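Workplace Organization and Office Ergonomics
Course Handout, Unit 6: The Shared Computer Desk
Prepared by Johanna Koller and Urs Berchtold, Tallgate Institute for Facilities Studies

Purpose of this unit

The previous unit dealt with storage furniture and the keeping of paper records. This unit turns to the long desk used by several people, on which computers, screens, and their wiring share one surface with bags, notebooks, and drinks. Students are expected to have read the Sakside floor study before the session and to bring their own sketch of one desk they use regularly. The sketch need not be to scale. It should show every object that remains on the desk overnight.

By the end of the unit, students should be able to divide a desk surface into working zones, trace and label the cables serving a workstation, and write a short desk standard that a person new to the building can follow without help.

6.1 Terms used in this handout

Desk surface means the whole of the top, including the part behind the screens. Students often leave this rear strip out of their sketches, although much of the wiring is found there.

Reach zone means the part of the surface that a seated person can touch without leaning forward or leaving the chair. It differs from one person to the next and should be measured with the regular user seated.

Rear strip means the part of the surface between the back of the screens and the far edge of the desk.

Grommet means the round opening in a desk surface through which cables are led to the space underneath. A grommet may be fitted with a cover.

Resident object means anything that stays on the desk when the user goes home. Visiting object means anything that arrives and leaves with the user.

6.2 The Sakside floor study

The Sakside building houses an engineering office on one open floor. Nadja Prantl, then the facilities coordinator, surveyed the desks in March, after the office had changed from fixed seating to shared seating. Each desk was 2000 millimeters long and 836 millimeters deep. The desks had been ordered for single screens. By the time of the survey, many carried several, together with the power supplies that came with them.

The survey recorded the position of resident objects at the close of the working day and again the following morning. Prantl's report makes three observations that are used throughout this unit.

First, the rear strip filled up before any other part of the desk. Small objects placed behind a screen were out of the user's sight and tended to stay there. Several users were unable to say who had left them.

Second, cables were added far more often than they were removed. When a screen was replaced, the old video cable was commonly left in place with its free end lying on the surface. Cleaning staff had been told not to touch wiring, and dust collected wherever cables lay in a heap.

Third, drinks were kept at the outer ends of the desk. Users explained that this left the center clear for work. On desks shared by two people, however, the outer end of one person's area was next to the middle of the other's, and the bottle stood beside a neighbor's equipment.

The report did not recommend new furniture. It proposed that the existing grommets be put to use and that a short written standard be posted for each row of desks. The office adopted both proposals, with the changes described in 6.5.

6.3 Zoning the surface

Zoning begins with the work and not with the equipment. Ask the regular user what is done at the desk during an ordinary day, and in what order. Only then decide where each object belongs.

The front zone runs along the edge nearest the user. It is reserved for the hands and for whatever the hands are using at the time. No resident object should be kept in it, with the exception of a keyboard and pointing device where these are in constant use. Small items such as card cases, chargers, and adapters should be moved out of the front zone at the end of each task. An item lying close to the front edge is easily swept off by a sleeve.

The middle zone lies between the front zone and the feet of the screens. It suits notebooks, reference sheets, and tools needed several times an hour. Power strips are frequently found here because the outlets are easy to reach. The arrangement is acceptable for a short period. For a permanent workstation, the strip should be fixed below the surface or placed in a tray, with one outlet left accessible for visiting objects.

The screen zone is determined by the feet of the stands. Students should measure the feet as well as the panel. A wide curved screen often has splayed legs that reach well forward and occupy space the user had expected to have available. Where several screens share one desk, the one viewed most should be placed directly in front of the chair, and the others turned toward the user at either side.

The rear strip should hold no loose objects. Glassware in particular should be kept out of it. A screen that is tilted or moved back may push the glass over the far edge, and the user will not see it happen.

6.4 Cables and grommets

Cable work is to be carried out by two students, one above the desk and one below. Power is switched off at the wall before any plug is moved. Students must obtain the user's agreement and confirm that all work has been saved.

Begin at the equipment and follow each cable to its other end. Attach a label at both ends before disconnecting anything. The label gives the device and the desk number only; personal names are not used, as seating may change. Cables with nothing at one end are removed, coiled, and placed in the return box.

Next, assign the remaining cables to the nearest grommet. Power cables and data cables should go through separate openings where the desk has more than one. A cable should drop through the grommet with enough slack for the screen to be turned fully in each direction. Excess length is gathered under the desk and secured with fabric ties. Plastic ties that must be cut are not permitted, since a blade used in a confined space can damage neighboring cables.

Cables belonging to handheld devices require separate treatment. Such a cable has to move with the hand and cannot be tied down along its full length. It should be anchored at one point on the desk, with a free loop sufficient for the farthest movement the user makes. The user should then perform the full movement while seated. If the loop catches on a bottle, a stand, or the front edge, the anchor point is changed and the movement is repeated.

6.5 Writing a desk standard

A desk standard is a single page. It states what may remain on the desk, where drinks may stand, how cables are to be led, and whom to contact about a fault. The version adopted at Sakside was drafted by Raymonde Cloutier and is reproduced in part:

Bottles are to be closed when not in use and kept upright. They may stand at the side of the desk, clear of screens and power strips.
Open cups and glasses are returned to the kitchen at the end of the day.
The surface behind the screens is kept clear.
Cables are led through the nearest opening. Cables that are no longer connected are handed in.
Equipment belonging to a project may remain on the desk if it carries a project label.

Cloutier's first draft prohibited drinks altogether. It was withdrawn following comments from the staff, who pointed out that the kitchen was on another floor. Students should compare this decision with the standard used at the Stiltelano offices, where drinks are kept on a separate shelf between the desks, and be prepared to discuss which arrangement would be easier to maintain in a building they know.

6.6 Assignment

Each pair will examine one desk in the teaching annex and submit the following to Visitación Quintana:

A sketch of the desk as found, with resident and visiting objects marked differently.
A second sketch showing the proposed zones.
A cable list giving both ends of every cable.
A desk standard of no more than one page.

Pairs should leave the desk in working order and have the regular user sign the cable list. Changes the user did not accept are to be noted in the margin together with the user's explanation. These notes form part of the grade.

Labels, fabric ties, and measuring tapes are available from the equipment room until 3 p.m. The return box for surplus cables stands beside the door.

Reading for the next unit: Trummer course reader, chapter on seating and floor surfaces. Students should note the section on chair casters and hard floors, which will be needed for the practical exercise.
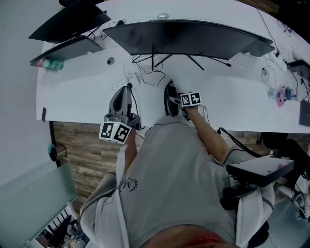 Sketches for Unit 7 may be drawn on the same sheet as the desk sketch, provided the position of the chair and the floor covering beneath it are clearly marked.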